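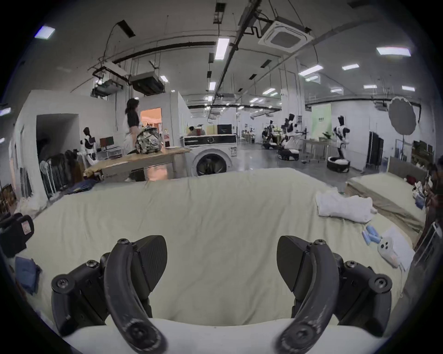

Gripper open over the mattress in bay 2, robots in the hall behind.

Hand-held gripper: fingers don't meet evenly after screw change

Posted by Feven Beyene

I look after the hand-held grippers at our site. We do household work with them, mostly bedding and small items, in a big open hall that also has the humanoids in it. The one in the photo is unit 16. It has the two curved black fingers on a white base, with the flat pads near the tips.

In October I changed the screws in both finger joints because the old heads were getting chewed up. Since then the left finger reaches the middle before the right one does. On a towel it doesn't matter much. On anything thin, like one layer of sheet, the left pad pushes the fabric across and the right pad rides up over it, and I get a fold in place of a pinch.

What I have tried so far:
Backed off all the joint screws and tightened them again.
Swapped the pads left to right. No change.
Ran the open/close calibration three times. It passes every time.

The replacement screws are Pruline, same thread and same length as the ones that came out. I did use threadlocker on them and the old ones had none that I could see. The trigger feels a little heavier than on our other units but I may be imagining that.

Is there an order I should be tightening these in, or is something bent? I would like to keep the unit in use. We only have 8 and two of them are already out waiting for parts.

Mekdes Endale

Check the calibration first. Ours did something like this and it was the calibration.

Feven Beyene

Thanks, I have done it three times, see above. It passes.

Tekle Ayele

Calibration won't find this. It reads how wide the gripper is open, and if one finger is early and the other is late the total still comes out right. You can pass all day with the pads meeting off to one side.

I would bet on the left or right joint being clamped too hard. A heavier trigger fits with that. The screws at the joint are also the pivot on this style, so when you pull them down tight you squeeze the hinge and that finger drags. The one that moves freely gets to the middle first. In your case the slow one is the right, so start there.

How I do it on ours:

1. Take the gripper off whatever it is plugged into and lay it flat on a bench, fingers up.
2. Take out the right joint screws and clean off all the threadlocker, from the hole as well. A wooden pick works. If it ran down into the hinge, wipe that out and let it dry before you go on.
3. Put the screws back dry, one turn short of seated.
4. Work the finger by hand through its full travel. It should move with no gritty spot anywhere.
5. Tighten an eighth of a turn at a time, going back and forth between the screws, and move the finger after each one. When you first feel drag, come back an eighth.
6. Do the left side the same way even if it seems fine.
7. Close slowly on a strip of paper held upright on the center line. Both pads should touch it together. If the paper leans, the side it leans away from is still early.
8. Only then put one small drop of threadlocker on each thread, one screw at a time so you don't lose the setting.

Run the calibration again at the end. The numbers can shift a bit once the drag is gone.

If both sides move freely and the paper still leans, look at the linkage in the base. We use the Grindolden inspection sheet for that and it has you compare the two link arms side by side on a flat surface. A bent one is easy to see once it is off. Don't try to straighten it, just replace it.

Maximiliano Navarrete

Agree with Tekle on the pivots. Two things to add.

Look at the pads while you are in there. You swapped them and saw no change, so they aren't the cause, but if the edges have rounded over they will ride up on a thin sheet even with the fingers set right. We change ours at 1116 cycles, which is just where our log happened to put it after the first set wore out.

Also check that the replacement screws have the same head. I have had ones with the right thread and a slightly taller head, and the head rubbed on the housing near full close – you could see a shiny arc where it touched.

Feven Beyene

It was the right joint. Threadlocker had run down into the hinge and set there. Cleaned it out, went through the steps, and the paper stays upright now. It took me 38 minutes with both sides. Trigger is back to normal too.

The screw heads were fine but the pads are rounded, so I have ordered a set. Still getting a fold one time in maybe ten on the thin sheets until those come.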